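Sorting a Mixed Parts Bin

Set the bin on a flat tabletop with clear space on two sides. A Trodholm 16 liter bin is used for these steps, but any rigid bin with sloping walls will do. Do not fill it past half depth.

1. Take out bottles and anything else with a label.
2. Take out large cylinders, one at a time.
3. Take out shafts and rods, longest first.
4. Tip the remainder into a shallow tray. 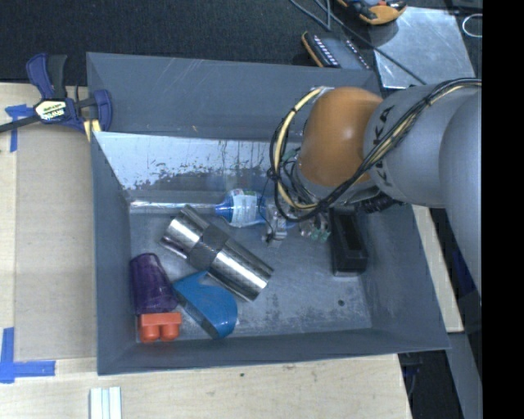 Sloping walls bring parts together at the floor of the bin, and long pieces settle against one another. Lift these by the middle and keep them level. Where a thin rod lies against a large polished cylinder, as at the lower left side of the one in the bin here, remove the rod before the cylinder and ignore the order in steps 2 and 3.

Store rods up to 330 mm flat in a Flallum drawer. Longer ones go in the upright rack. Wipe polished parts with a dry cloth before storage and put a divider between them.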